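Kapitel 5
Das Lesetagebuch: Vom ersten Eindruck zum eigenen Urteil

Wer schon einmal ein Buch zugeklappt hat und auf die Frage, wie es denn gewesen sei, nichts weiter herausbrachte als »gut« oder »ein bisschen lang«, der kennt die Verlegenheit, um die es in diesem Kapitel geht. Man hat doch etwas erlebt beim Lesen, man hat sich geärgert oder gefreut, vielleicht sogar eine Station zu spät aus dem Bus gefunden, und trotzdem ist davon, sobald jemand danach fragt, kaum noch etwas zu greifen. Das liegt selten am Buch und fast nie an der Leserin. Eindrücke sind eben flüchtig, und wer sie behalten möchte, muss sie irgendwo hinlegen, wo er sie wiederfindet.

Im vierten Kapitel haben wir fertige Besprechungen gelesen und uns angeschaut, wie andere ihr Urteil begründen. Nun gehen wir einen Schritt zurück, an den Anfang gewissermaßen, zu den Notizen, aus denen eine Besprechung überhaupt erst wachsen kann. Ich gebe gern zu, dass dies mein liebstes Kapitel ist (Sie werden es an der Länge merken), und ich bitte um ein wenig Geduld, wenn ich dabei gelegentlich vom Weg abkomme.

Als Beispiel begleitet uns der Jugendroman »Der Winter in Driltembridge« von Lowri Pumphrey. Die Handlung ist rasch erzählt: Der fünfzehnjährige Elis Humphreys zieht mit seiner Großmutter in eine Kleinstadt am Fluss, in der er keinen Menschen kennt, und findet im Keller der geschlossenen Bücherei einen Karton mit Briefen. Geschrieben hat sie ein gewisser Cledwyn Pritchard, früher Fährmann am Ort, und gerichtet sind sie alle an dieselbe Person, die nur »Pai« genannt wird. Elis liest sie der Reihe nach, jeden Abend einen, und mit ihm lesen wir. Zusammen sind es 20 Briefe. Wer das Buch noch nicht kennt, sollte bis zum Ende dieses Kapitels wenigstens die ersten 11 gelesen haben, denn auf sie beziehen sich die Aufgaben.

Nun ist ein Roman, der aus Briefen besteht, für unser Vorhaben besonders dankbar. Er hat von sich aus Pausen. Nach jedem Brief darf man das Buch sinken lassen und sich fragen, was man jetzt weiß, was man vermutet und worüber man sich wundert -- und genau diese drei Fragen bilden das Gerüst eines einfachen Lesetagebuchs. Mehr braucht es zunächst nicht, auch kein schönes Heft, obwohl ich gegen schöne Hefte gewiss nichts einzuwenden habe. 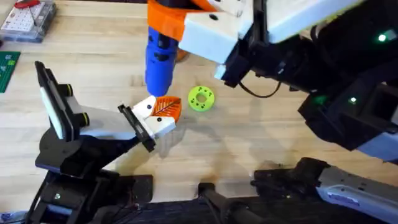
Wie eine solche Eintragung aussehen kann, zeigt uns Iestyn James, Schüler einer neunten Klasse, der sein Tagebuch freundlicherweise für dieses Lehrbuch zur Verfügung gestellt hat. Nach dem zweiten Brief notiert er: »Pritchard schreibt dauernd übers Wetter. Nervt. Aber er schreibt nie, wo Pai wohnt. Vielleicht weiß er es selber nicht?« Das sind wenige Zeilen, hingeworfen am Küchentisch, und doch steckt eine ganze Besprechung darin. Der Ärger über das Wetter ist ein ehrlicher Eindruck. Die Beobachtung, dass ein Ort verschwiegen wird, lässt sich am Text überprüfen. Und die Vermutung am Schluss ist eine Deutung, die sich im weiteren Verlauf bestätigen oder zerschlagen darf.

Einige Seiten später heißt es bei ihm übrigens: »Das Wetter ist gar nicht langweilig. Immer wenn es regnet, lügt er.« Ob das stimmt, mögen Sie selbst nachlesen. Mir kommt es darauf an, dass Iestyn seinen ersten Satz nicht durchgestrichen hat. Ein Lesetagebuch darf sich widersprechen, es soll sogar, und wer später seine Rezension schreibt, ist froh um jede Stelle, an der sich die eigene Meinung gedreht hat.

Eine Warnung möchte ich dennoch aussprechen, und ich leihe sie mir von meinem früheren Kollegen Wendelin Nägeli, bei dem ich in jungen Jahren hospitieren durfte. Er ließ seine Klassen nie mehr als 5 Minuten am Stück schreiben. Dann wurde weitergelesen, ob der Satz fertig war oder nicht. Anfangs hielt ich das für eine Marotte, und in meinem eigenen Unterricht habe ich es anders gemacht, mit dem Ergebnis, dass im Mai fast die ganze Klasse prächtig gefüllte Hefte besaß und den Roman erst zur Hälfte kannte. Seither halte ich es wie er. Lesen geht vor.

Im ersten Abschnitt üben wir also das schnelle Notieren. Im zweiten ordnen wir, was sich angesammelt hat, und trennen Eindruck, Beobachtung und Deutung voneinander. Danach wagen wir uns an einen ersten zusammenhängenden Absatz und vergleichen ihn mit einer Besprechung desselben Romans aus der Schülerzeitung »Clumach«, die, das sei vorweg verraten, zu einem recht unfreundlichen Urteil kommt.

Zum Einstieg

Lesen Sie den ersten Brief einmal ohne Stift. Legen Sie das Buch weg und schreiben Sie auf, was Ihnen geblieben ist, in Stichworten oder ganzen Sätzen, wie es Ihnen liegt. Lesen Sie ihn dann ein zweites Mal und ergänzen Sie Ihre Notizen in einer anderen Farbe.

Tauschen Sie Ihr Blatt anschließend mit einer Mitschülerin oder einem Mitschüler. Welche Stellen haben Sie beide festgehalten, welche nur eine oder einer von Ihnen? Sprechen Sie darüber, bevor Sie mit Abschnitt 5.1 beginnen.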